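Dried beans talk — my notes, the long version

OK so start with the pot. Hold up the pot. Ask who has cooked beans from dry in the past month, hands up, then who has a bag at the back of the cupboard that moved house with them. (Wait for the laugh. If no laugh, move on fast.)

I grew up on canned. My mother opened a can of kidney beans every time she made chili and I thought that was where beans came from. I didn't cook a dried one until I was living over the laundromat on Pindeck Street and had a stove with two working burners and not much money. I put them on at six in the evening and ate toast at ten because they were still like gravel. So if that's you, fine, me too.

Soaking. People will want to argue about this one, let them, but keep it short. I soak overnight with salt in the water, a tablespoon for a pound of beans. Yes, salt! The old rule says salt makes the skins tough and I believed it for years, and then I tried two pots side by side and the salted ones were creamier and hardly any had split. Pass round the two bowls here. Don't say which is which until everybody has tasted.

If you forget to soak, just cook them longer. Black beans don't need it anyway. Lentils never.

Old beans — the thing I get asked about most. A bean that's been sitting for years may not go soft however long you boil it. Buy from somewhere that sells a lot of them. I get mine from Tamiru, the little grocery by the bus station, where the sacks get emptied quickly, and I write the month on the jar with a marker. My current borlotti say September.

Now the cooking. Water to two inches over the top, half an onion, a bay leaf, a good glug of olive oil. Bring it up to a real boil for ten minutes — say this twice for kidney beans, they can make you properly sick if you skip it, and a slow cooker on low does not get hot enough. Then down to the laziest simmer you can manage. Lid on crooked.

Tomatoes and vinegar go in at the end, after the beans are soft. Acid keeps them firm. I ruined a whole pot of baked beans that way for my sister's birthday and we sent out for pizza.

Slide change around now, then drink some water, you always forget. 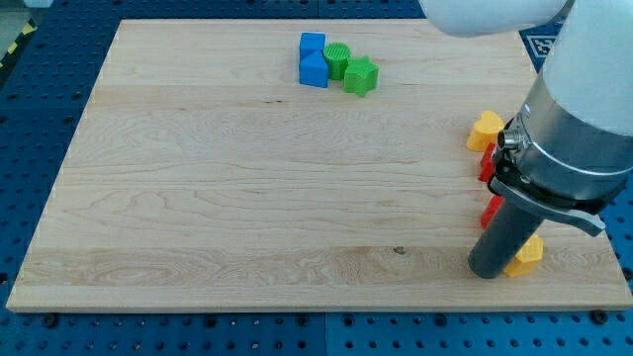
Which brings me to the broth. Please don't pour it down the sink! I use it for soup, for cooking rice, for loosening a pasta sauce. It freezes well in yogurt tubs. If it tastes thin, mash a ladle of beans against the side of the pot and stir them back in, give it ten more minutes, taste it again for salt.

Recipe on the handout is the Mineo beans, which is just what we call them at home after the village where we first ate them. White beans, a lot of garlic, fennel seed, stale bread fried in oil on top. The handout says to serve four and it will, if two of them are children.

Questions. Likely ones: gas (rinse after soaking, eat them more often, it does settle down), pressure cookers (love them, never fill past halfway with beans), baking soda (a pinch if your water is hard, too much and they taste of soap).

Remind them the tasting table stays open until 8:30 and the bowls need to come back to me. Handouts are by the door, take two.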